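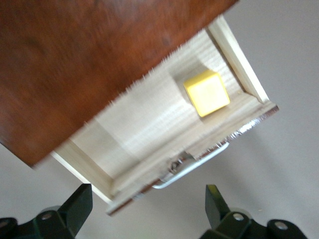 Noker Drawer Box
One box, one drawer, one handle
$30, plus shipping
Ships assembled. Updated 3 May 2022

I started making these for my own bench and then couldn't stop. If you've got an arm at home, or you share one with a few other people the way I do, you already know how fast you run out of things to hand it. Blocks on a table are fun for a weekend. After that you want something with a part that moves, and a drawer is such a good next step! It slides, it sticks a little if you pull it crooked, and you can put something inside.

So, the Noker. It's a wooden box with a glossy reddish-brown finish and a single drawer in pale wood. The drawer front has a bent metal handle that stands out far enough to get a fingertip behind. I've tried knobs (hard), a cut-out slot (very hard) and a loop of ribbon (please don't), and the bent handle is the one I keep coming back to. It works with parallel grippers, which is what most people who write to me are running.

Which way up?

Whichever you like. I use mine with the handle running up and down as often as the other way. Turn the box and the grasp changes completely, so you sort of get two props for the price of one. Neusa Rangel, who I share the workshop with, thinks I should print an arrow on it. I think the arrow would take away half the fun, so for now there's no arrow.

What I do with it

My usual routine goes like this. Drawer shut, box somewhere in easy reach, then teach the arm to come down beside the handle, close, and draw straight back. Slow at first. When that's going well I shift the box a little and turn it a few degrees, and that's usually where my nice tidy program falls over. Then I start hiding a small cube in the drawer and asking for it back, which is a much longer evening.

We keep a tally on the wall next to the bench and the original prototype is at 1867 pulls. It has had its handle screws tightened a few times and the drawer rubbed with candle wax once. That's all the looking after it's had.

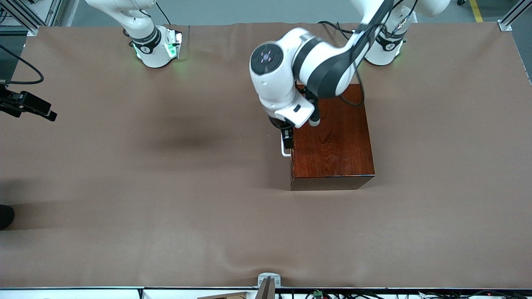 Going in for the handle. The other arm is sitting this one out.

Setting up your bench

You don't need two arms for this, one is plenty. A matte covering on the table is worth having though. Ours is plain brown, and the box slides on it a bit when the pull is off to one side, which I like for practice and hate when I'm showing somebody. A square of rubber shelf liner under the box fixes that. If you want it really solid, use double-sided tape, but test it on the bottom first so you don't lift the finish.

About that finish: it's shiny. Overhead lamps show up in it, and so does a sunny window. If your camera is struggling, move the lamp before you start changing any code (I lost most of an August to this). The inside of the drawer is pale and goes very bright under strong light too, so turn your exposure down a touch if you're looking for small light-colored things in there.

Check your cables before the first run. Anything hanging off the forearm can drape over the top of the box as the arm comes down, and it's worth jogging through the whole move by hand once to see where the loops end up.

Small print, sort of

These are handmade, so the grain and color vary from box to box. You may find some little wood fibers along the cut edges. A quick pass with fine sandpaper takes them off, or leave them, the drawer doesn't mind. The drawer lifts out if you pull it all the way, and it will come all the way. There is no stop! Several people have asked for one, and Ngan-ling Yang sent me a very nice drawing of how to do it, so that may turn up on a later batch.

What's in the package
1 box with drawer and handle fitted
2 spare handle screws
1 stub of candle wax

The cube isn't included. Any small block will do, and I'd pick a bright color.

Ordering

I build in batches of 13, that being how many I can glue up before I run out of clamps. If they're in stock they go out within 7 days. If they're not, send me a note through the contact form and I'll put your name down for the next lot, no deposit needed. Returns are fine as long as the drawer still runs.

If you build something fun with yours, please send pictures. I love seeing other people's benches.

Souad Bennani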